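Care and Cleaning of the Bathroom Vanity and Basin
Esteso Residences – Resident Handbook, Household Tips

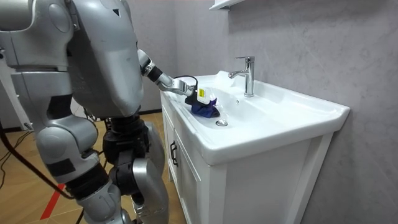
A white bathroom vanity and sink basin.

The following guidance is provided to residents of all Esteso buildings. It replaces the bathroom pages issued in October and applies to both furnished and unfurnished apartments. Questions may be directed to Pauline Lambert in the Resident Services Office.

Daily care

Rinse the basin with warm water after each use and wipe it with a soft cloth. Soap and toothpaste are far easier to remove while fresh. Keep a cloth within reach of the sink for this purpose and launder it weekly with the towels.

Dry the area behind the faucet, where water tends to collect. Standing water leaves a chalky ring and, over time, loosens the sealant at the wall. Bottles and soap dishes should be lifted and wiped underneath every few days.

Weekly cleaning

Clear the countertop completely before starting. Apply a small amount of dish soap to a damp sponge and work from the outer edge of the counter toward the drain. Rinse twice and dry with a clean towel.

Scouring powder, steel wool and the rough side of a kitchen sponge must not be used on any basin in the buildings. Fine scratches hold dirt and cannot be polished out by our maintenance staff. Residents who prefer a mild abrasive may use baking soda mixed with water to a soft paste – rubbed lightly and rinsed at once.

Never mix cleaning products. Bleach combined with vinegar, ammonia or any acidic descaler gives off harmful fumes. Open the window or run the exhaust fan during cleaning and leave it running for 13 minutes afterward.

Hard water deposits

Water in the Woklow and Skudeo buildings is hard, and white scale on faucets is common. Mix equal parts white vinegar and water, soak a paper towel in the solution, and wrap it around the affected part of the faucet. Remove it after ten minutes, rinse thoroughly and dry. Repeat for heavy scale instead of leaving the towel in place longer, as extended contact can dull the finish.

Vinegar is not to be used on marble or other natural stone. Apartments in the Chatzigeorgiou building have stone countertops, and residents there should use only a cleaner labeled as safe for stone. Marks caused by acid are permanent and will be assessed as damage at move-out.

The screen at the tip of the faucet may be unscrewed by hand in most apartments. Soak it in the same vinegar solution for 40 minutes, brush it with an old toothbrush, and replace it hand-tight. If it will not turn, wrap it in a rubber glove for grip. Do not use pliers.

Slow drains

Hair and soap residue account for most of the drain requests received by this office. The following steps should be tried before a request is submitted.

Lift out the stopper. Some stoppers pull straight up; others require a quarter turn to the left. Remove any hair with a paper towel and place it in the trash. Wash the stopper in soapy water.

Pour half a cup of baking soda into the drain, followed by half a cup of vinegar. Wait until the foaming stops, then flush with hot tap water for one minute. Boiling water can soften plastic pipe and should not be poured into any bathroom drain.

If the basin still empties slowly, hold a wet cloth firmly over the overflow opening and use a small sink plunger. Chemical drain openers are prohibited under the lease. If one has already been used, state this clearly on the request form so that maintenance staff can take precautions.

Cabinets and hinges

Painted and laminated cabinet doors should be wiped with a well-wrung cloth and dried immediately. Pay attention to the lower edges, where drips gather. Swelling at the bottom of a door usually begins with water left on the floor after a shower.

Loose hinges may be tightened with an ordinary screwdriver. Stop when the screw is snug. A screw that turns without tightening has lost its hold, and the door should be left closed until it can be repaired.

Inspect the inside of the cabinet once a month. Run a dry tissue around each pipe connection; a damp spot on the tissue indicates a leak too small to see. Place a bowl beneath the connection, close the shutoff valve if the drip is steady, and call the maintenance line at extension 77. Liquids stored in the cabinet should stand in a shallow tray.

Sealant and mildew

Dark spots along the joint between counter and wall can generally be removed with diluted hydrogen peroxide and a soft brush. Leave the solution in place for five minutes and rinse. Spots that return within a few weeks suggest mildew behind the sealant, and the joint will need to be replaced.

Residents are asked not to apply new sealant over old. It does not adhere well, and both layers must then be cut away. Replacement is carried out by Bảo Khúc and the maintenance team at no charge.

Supplies

A starter kit with sponge, cloths, toothbrush and a 700 ml spray bottle may be collected from the front desk in each building, one per apartment. Label the bottle with its contents as soon as it is filled – unmarked bottles will be discarded during inspections.

Prepared by Meifang Shen, Building Standards
Reviewed May 30, 2026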